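Pellisholm Guest House: Accessibility and Safety Checklist
Completed by Kirkico Travel Access before the spring listing update

Entrance and parking
Step-free route from curb to door: PASS
Accessible parking spaces marked: PASS
Ramp surface and handrails: PASS WITH COMMENT. Left handrail moves at the lower bracket. Tighten before opening.

Ground floor bedroom
Clear door width: PASS
Bed height and transfer space: PASS — nightstand must stay on the window side.
Emergency pull cord reaches floor level: FAIL. Cord tied up at 40 inches. Release and retest.
Visual fire alarm: PASS

Roll-in shower
Grab bars fixed: PASS
Folding seat rating: PASS. Label shows 400 lb.
Water temperature limiter: NOT TESTED. Boiler off at time of visit.

Transfers
Nic Giolla van lift, rated 1000 lb: PASS. Service record current.
Wheelchair tie-downs: PASS WITH COMMENT. One strap frayed. Replace.

Evacuation
Evacuation chair on upper landing: PASS
Staff trained on chair: FAIL. Night staff have no training record. Idov to supply dates.
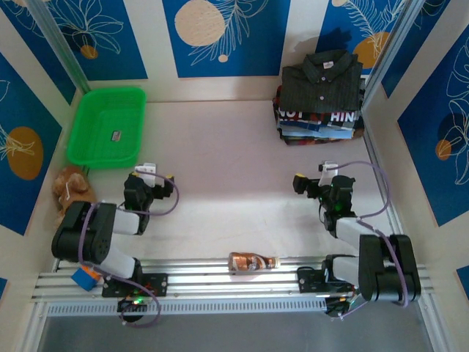
Items marked FAIL stay off the public listing until retested. Send retest requests by 9 a.m. for a same-day reply.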